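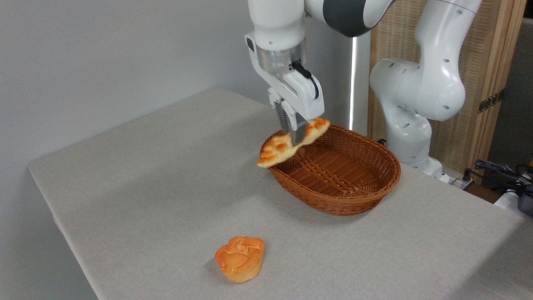 ¿Merece la pena ir a una jornada de puertas abiertas de robótica si uno no trabaja en el sector?

Depende de la paciencia que tengas. Si vas con una tarde libre y ganas de preguntar, se aprende bastante. Si esperas un espectáculo, te vas a aburrir en media hora.

Yo fui a la que organizó Hakel en su local de Erstead, el 28 de diciembre de 2023. Me apunté por la web, me llegó un correo con el número 131 y con eso me dejaron pasar. Los grupos eran pequeños y cada demostración duraba 30 minutos, con un descanso en medio que casi todo el mundo usó para acercarse a la máquina de café.

La demostración que me interesaba era la del pan. La tarea se explica en una frase: coger una pieza de la mesa y dejarla en una cesta de mimbre. Había dos brazos blancos junto a la mesa, aunque en la parte que yo vi el trabajo lo hacía uno. La pinza tiene dos dedos con unas almohadillas oscuras y estriadas por dentro, y con eso agarra la pieza por el centro.

El que explicaba era Bent Brøndum, que lleva el programa de manipulación y habla un español muy correcto, un poco lento. Contó que eligieron pan porque no hay dos piezas con la misma forma. Un panecillo redondo y alto se coge de una manera y una pieza plana, tipo torta, de otra – la plana se dobla hacia los lados al levantarla y hay que contar con eso antes de llegar a la cesta, que además tiene el borde grueso y es poco honda.

Le pregunté cuántas veces habían repetido el ejercicio. Me dijo que 1.023 con la configuración de ese día, y que antes hubo otras que no cuentan porque cambiaron la altura de la mesa. También me dijo que no lo consideran terminado. Apunté la cifra en el folleto, que es lo único que me llevé aparte de un bolígrafo.

El programa que mueve el brazo se llama Vustero. Lo desarrollan ellos y no lo venden por separado. Una señora de mi grupo quiso saber si se podía comprar para una panadería y la respuesta fue que de momento no, que están hablando con una empresa de catering, Lewis, para hacer una prueba en febrero. No dieron más detalles y tampoco insistimos.

Lo que más me llamó la atención fue la velocidad. Va despacio. Una persona vaciaría esa mesa mucho antes, y Brøndum lo dijo sin que se lo preguntaran. Según él se puede subir el ritmo, pero entonces la pinza aprieta peor y las piezas blandas se marcan.

Cosas prácticas, por si repiten la jornada:

La entrada es gratuita, pero hay que reservar. El aparcamiento es pequeño y yo acabé dejando el coche a diez minutos andando. Se pueden hacer preguntas en cualquier momento, no hace falta esperar al final. Los niños entran acompañados y tienen que quedarse detrás de una línea pintada en el suelo – desde ahí se ve bien, salvo que te toque alguien alto delante.

Para volver salí con tiempo, porque el autobús que pasa por la puerta tiene una frecuencia de 40 minutos y quería saber si servía para otra vez. Sirve, la parada está justo enfrente. Otro día escribo sobre la segunda demostración, la de doblar toallas, que la vi a medias y me falta pasar las notas a limpio.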